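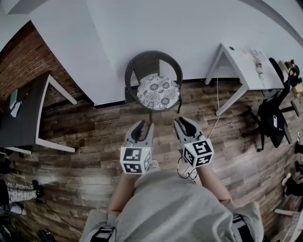
Fig. 1. Round wicker chair against a white wall.

Week 3 handout: What a Chair Costs

Bring a calculator. Phones count as calculators until somebody uses one as a phone.

Most people asked to price a chair add up the wicker, add a bit for the weaver, and stop. We will call this direct cost. It is the part everyone gets right and the part that rarely sinks a company.

Our case is Kemetti, a furniture maker in Breltgate that sold one model of chair and was very proud of it. Materials and labor came to $61 a chair. The selling price was $100. The owners looked at the $39 left over and ordered new letterhead.

What they left out was overhead: rent, heat, insurance, the van, the second van bought to rescue the first. In the year we are studying they sold 3,028 chairs, so the leftover came to $118,092. Overhead that year was $131,000. You can do the subtraction yourselves -- the bank did.
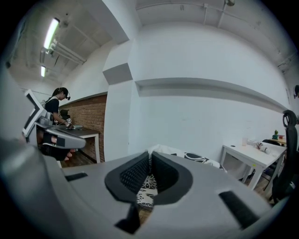

Spreading the overhead

There are 2 common ways to do it, and both are a little unfair.

Per unit. Divide overhead by the number of chairs. For Kemetti that is $43.26 each, for a full cost of $104.26. Simple, and fine while you make one thing. Trouble starts when you add a cushion and it gets charged the same rent as a chair.

Per labor hour. Charge overhead by the time each item takes. Kemetti's rival, Plekotier, did this and found that its cheapest stool was eating most of the workshop. The stool was also its best seller, so the meeting ran long.

Neither method changes the total. Students lose points every term for "saving" money by moving it to another column.
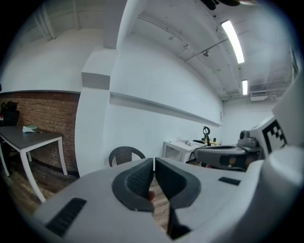
Fig. 3. Hand-held gripper, with a second one beyond it.

For next time

Read the Messina chapter, skipping the appendix unless you like appendices. Then work out the price at which Kemetti breaks even on 3,028 chairs, and how many it must sell at $100 to do the same. Show your steps. Round chairs up, as customers seldom buy part of one.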